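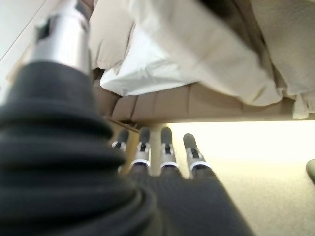
My sister-in-law cleans serviced apartments. She has done it for 13 years, most of them for Tindgate, and in September her team got a machine to work beside them. Tindgate calls it Pindora. The cleaners call it "the hand", and a few other things when the supervisor's out of the room.

I've read the brochure. It says Pindora will "free your people for higher-value work". I'd like someone at Tindgate to tell me what the higher-value work is in a two-bedroom flat that has to be turned over before three in the afternoon. I asked Darcy MacLeod, who runs the contract, and he talked for a good while about guest experience. The work is beds, bathrooms, floors and whatever people leave draped over the furniture. There isn't a secret better layer of it underneath.

What has changed is the order of things. Before, two cleaners went into a flat together and split it however they liked. Laiba Minhas always took the bathroom because her partner hated it, and her partner did the beds because Laiba's back is bad. They talked the whole time. Now one cleaner goes in with the machine, which picks linen and clothes off sofas and chairs and bags them, and she works around it. If it stops, she has to log why. If it bags a guest's shirt with the sheets, she goes through the bag, and that minute comes off her room time like any other.

And cloth is hard! Anyone who has fought a fitted sheet knows it. A heap thrown over a couch doesn't have an edge you can count on. It might be one thing or five. A cleaner sorts it out with a tug and a glance and doesn't think of it as skill, and neither does the company, going by what it pays her. Then it spends a fortune trying to get a machine to do the same job, and suddenly it's one of the great unsolved problems of engineering. I'd have liked to see some of that respect turn up in the last pay round.

I'm told I'm being unfair. Trevor Chan, a friend who has spent his working life in warehouses, reckons I'm romantic about jobs I don't have to do. He's right that bending over couches wrecks people. Laiba would be glad never to lift another wet towel. If the thing took the bending and left the hours alone, I'd shut up.

But look at the roster. Tindgate's people say there have been no job losses, and on paper that's so. When somebody leaves, they aren't replaced. The pairs have become singles. My sister-in-law used to finish a shift with a sore back and all the gossip, and now she finishes with a slightly less sore back and a tablet full of stoppage codes. There are 20 of those codes. One of them is "operator in path". She's the operator, and the path is the living room she has been cleaning for years.

The cleaners have asked for two things: that time spent fixing the machine's mistakes be counted separately, and that they get a say in which flats it goes into. Management is considering it. They were considering it last month too.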